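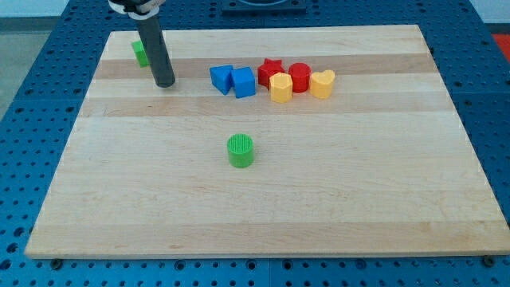
## September 3, 2006 – finish tests, oil vs. oil-and-wax

OK, picking this back up after way too long. The last real entry is from May and it just says "Woso too sticky, try thinner," so thanks a lot, past me.

Where things stand: I have three finishes I want to compare on maple, for anything that's going to touch food. Gamo (the straight mineral oil), Woso (oil with beeswax melted in) and a homemade mix that I've been calling the Yuen blend after the street the shop is on. The homemade one is 500 ml of oil to 200 g of wax, which looked right on paper and came out like cold butter. I had to set the jar in warm water before I could get a rag into it. Next batch gets less wax, a lot less.

### Prep

All offcuts from the same plank, sanded the same way: 80, 120, 180, then wipe with a damp rag, let the grain come up, and knock it back by hand with 220. I skipped the damp rag on one piece (labeled X on the back) to see if it really matters. Oh boy does it matter! The first time water hit it, the surface went fuzzy like a peach. Not skipping that again.

Also – the 180 discs from the new box are loading up fast. Either they're a bad lot or I'm pushing too hard. Probably me.

### How it's going

- **Gamo:** goes on easy, soaks in quick, looks great for a day and then sort of dull. Third coat helped. Water drops bead at first and then flatten out and leave a faint ring.
- **Woso:** still a bit tacky the morning after. I buffed it with a piece of old T-shirt and that fixed most of it. Beads the best of the three so far.
- **Yuen blend:** streaky. You can see every swipe of the rag when you tilt it toward the window. Feels really nice in the hand though, and I'd love to keep that feel and lose the streaks.

The tan strips are harder to judge than the light ones. Oil darkens them so much that I can't tell dry from thirsty, so I'm going to do all my comparing on the light wood and just trust that the rest follows along.

I'm giving everything 14 days before the lemon juice and beet test. I know I said that in May too and then cheated after four. If anybody else in the shop wants to poke at the pieces, go ahead, but please don't stack them! The waxy ones stick to each other and I already had to pry one pair apart.

### Glue side note

Used Pliltel on the last glue-up and had more squeeze-out than I wanted. It scrapes off fine while it's rubbery, but I missed a spot near one end and the oil wouldn't take there, so now there's a pale smear. Check for glue with a wet rag BEFORE sanding, while there's still time to do something.

### To do

1. Remelt the Yuen blend with more oil, write the new ratio on the lid this time
2. One more coat of Gamo on pieces 1 and 2, wait overnight, buff
3. Get beets
4. Rags outside, flat, not in a pile (yes, even the mineral oil ones, it's just a good habit)
5. Find the good scraper – last seen by the drill press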